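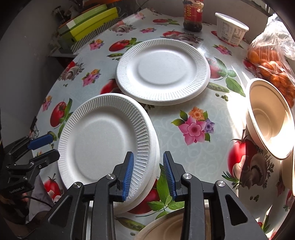
Most training sets show a clean lab bench, and the model then has trouble in a real kitchen, according to one partner at Hivgate, where the first trial of the material was done. The partner asked for thin, light things on busy surfaces, and for people's homes with their own daylight.

Zadetti answers this request today, 2021-07-10, with the opening of Sallo, a collection of hand-recorded examples for teaching robots to handle tableware. The first part contains 393 recordings of paper plates and bowls at a kitchen table. Each recording was made by a person holding grippers in the hands, so no robot has to be brought into the home.

Paper plates are a difficult object for a learning system. They are flat, they bend under a small force, and two plates in a stack can look like one. The person who records knows without thinking how to take the rim. We want that the model receives this knowledge from many examples, with small differences between them.

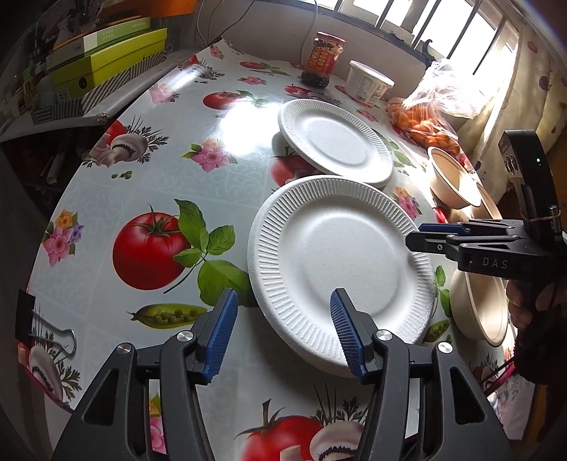
Recording for Sallo with hand-held grippers and paper plates. Photo: Zadetti.

From the recordings, 297 were accepted at the first review. Another 165 wait for the second part, which will include bowls with lids and is planned for October. A recording is sent back when the plate leaves the view for too long, or when the two hands are not well matched in time. Failed grasps are kept and marked as failed, as they are also useful for training.

The work is carried out from our office in Ventura by a team of 5 people. Households that take part receive a payment for each session and may ask for deletion of their recordings at any time.

Research groups can request access to the first part without cost, for non-commercial use. Companies are asked to write to the Zadetti data office for the license terms. Please mention Sallo in the subject of the message.

About Zadetti
Zadetti prepares training data for robots that work in homes and small kitchens.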